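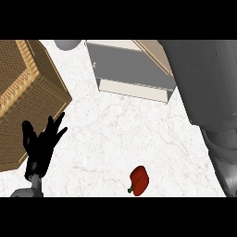

Widad Semaan asked, on reading a draft of this chapter, why a planner should be allowed to run before the software has settled which objects it is planning around. Her point was that most of the failed runs she had been sent were filed as planning faults, and that in many of them the planner had solved the problem it was given. The problem was out of date by the time the arm moved. We have kept her question in mind in the order of the sections that follow.

Home | Contents | Previous chapter | Next chapter | Exercises | Index

Filed under: Manipulation software, Part II

Chapter 6
From Scene State to Joint Motion

6.1 The task used in this chapter

In Chapter 5 the arm moved in free space. Now it has to work over a kitchen counter, in simulation, with a red pepper lying on the marble and a large woven basket to the left. The instruction is to put the pepper in the basket. The hand starts close to the basket, with its fingers spread, and the pepper lies well to the right of it. An appliance stands further back on the counter and has to be avoided.

The scene runs in Kekis, the simulator introduced in Chapter 2. It comes from the Salcedo kitchen set, and readers who installed the course files will already have it. Motion planning is done with Bikton, and the low-level controller is Prokach. Other tools could take their place, and the text says so where a result depends on a particular one.

A person would do this task without thinking about it. For the software it breaks down into several requests passed between modules. Each request has a format, a time limit and a way of failing. Most of the chapter is about these requests.

6.2 What the planner needs to be told

Bikton takes three inputs: the current joint positions, a goal and a collision world. The first comes straight from the arm's encoders, or from the simulator standing in for them, and it is seldom wrong. The other two come from perception and deserve more care.

The collision world is a list of shapes with poses. The basket presents a choice at once. If it is stored as a closed box, the planner will refuse to lower the hand inside it, and the task cannot be finished. If it is stored as a detailed mesh, every collision check becomes slower. In our tests the mesh version took 55 milliseconds for a batch of checks that the box version finished in a small part of that time. The usual answer is to build the basket from five flat panels, four sides and a base, with the top left open. It is an approximation, and the panels should be drawn slightly thicker than the real walls.

The pepper causes a different sort of trouble. While it is on the counter it is an obstacle, except to the fingers that are about to close on it. Once it is held, it becomes part of the arm and must be carried through every check along with the hand. After release it is an obstacle again. The change from one role to the next has to be made explicitly in the collision world. Forgetting the second change is the most common mistake in student code for this exercise. The arm then plans as if its hand were empty and knocks the pepper against the basket rim.

6.3 Choosing a grasp before choosing a path

A lumpy object offers many grasps, and a hand with four fingers and a thumb offers more still. The grasp sampler supplied with the course files proposes 500 candidates for each request and scores them by contact quality. It knows nothing about the rest of the arm. A grasp with a high score may need the wrist to be somewhere it cannot go.

For this reason the candidates are filtered in a fixed order:

1. Discard any grasp in which the hand meets the counter.
2. Discard any grasp with no inverse kinematics solution.
3. Discard any grasp whose lift pose is in collision.
4. Sort what is left by score and pass the best few to the planner.

Step 2 is the costly one. Hatem Soliman has suggested swapping steps 2 and 3 by testing the lift pose with the hand alone, and this does save time when the object is close to a wall. On an open stretch of counter we found little difference. Exercise 6.4 asks you to measure it for yourself.

6.4 Time limits and stale plans

Every request in the pipeline carries a time stamp and a limit. The planner's limit is set to 2000 milliseconds in the course configuration. This is generous. A typical query here returns much sooner, and a query that is still running near the limit will usually fail in the end.

The more awkward case is a plan that arrives in good time but was made from an old scene. Suppose perception revises the pose of the pepper by two centimetres while the planner is working. The path is still valid, the goal is slightly wrong, and the fingers may close beside the stem end instead of around the body. Prokach will follow the path faithfully, as it has no knowledge of the pepper at all.

Two checks are enough for the work in this chapter. The executive compares the scene version in the plan with the current version before motion starts. It compares them again at the pre-grasp pose, where stopping is cheap. If the object has moved further than a set tolerance, the plan is dropped and a new one is requested. The tolerance should be larger than the noise in the pose estimate, or the arm will sit at the pre-grasp pose asking for new plans for ever.

The log supplied with this chapter holds 1042 planning requests recorded in Kekis. Some were made with the version check turned off. Load the log before going on to Section 6.5, and find the first request where the planned goal and the current pose of the pepper disagree by more than the default tolerance. The field names are listed in Appendix B. Note that angles in the log are in radians, while the configuration file uses degrees.

Contact the editors | Report an error | Copyright the authors, all rights reserved | Back to top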